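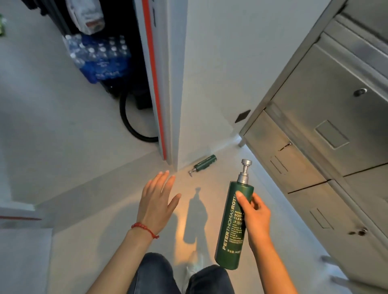
Service charges in mixed-use buildings: speaker notes

Opening (5 minutes)

Good morning, everybody, and thank you for coming out to Netthorpe on a Friday. Thank Tianyou Tan for the invitation and for sorting the room. Mention that I've been a property solicitor long enough to remember when a service charge schedule fitted on one side of paper, and that I rather miss it.

Ask for hands: who acts mostly for landlords, who mostly for tenants? Leave a pause. Then say that most of the rows I see begin with a lease both sides were perfectly happy to sign.

The Říha Yard story

Take this slowly, it's the heart of the talk. Old brewery building, shops on the ground floor, offices above, 30 flats on top. One boiler, one lift, one bin store, and three sets of people who each felt they were paying for the other two. The shops never used the lift. The flats never used the loading bay. The office tenants used everything and paid by floor area, which suited them very well indeed.

The lease said each tenant would pay "a fair proportion". Read that phrase out twice. Fair according to whom? The landlord's surveyor, said the landlord. Somebody independent, said the shops. We had 136 pages of letters on those two words before anyone got round a table.

What I'd ask for now

Split the costs into schedules before the lease is drafted. Shops in one, offices in another, flats in a third, and a short general schedule for the roof and the structure. It's dull work and clients do grumble – but they grumble far more later on.

Say who decides the split, and what happens if the building changes. Kvido Polák will be talking after coffee about adding floors to existing blocks, so don't steal his thunder here, just point to it.

Remember the flats. Residential tenants have their own protections on consultation and on whether costs are reasonable, and a commercial form of lease won't make those go away. (If someone asks about caps, say they can be very useful for a small shop, but the landlord must know who is picking up the shortfall.)

Sinking funds

Keep this light. Everyone likes them until the building is sold. Ask the room where the money sits, who holds it, and whether the buyer's solicitor thought to enquire. Čestmír Hájek has a good tale on this one, so invite him to tell it if we're running early.

Questions (20 minutes)

Repeat each question for the people at the back. Ľubomír Bartoš has the handouts and will leave the spare copies by the door.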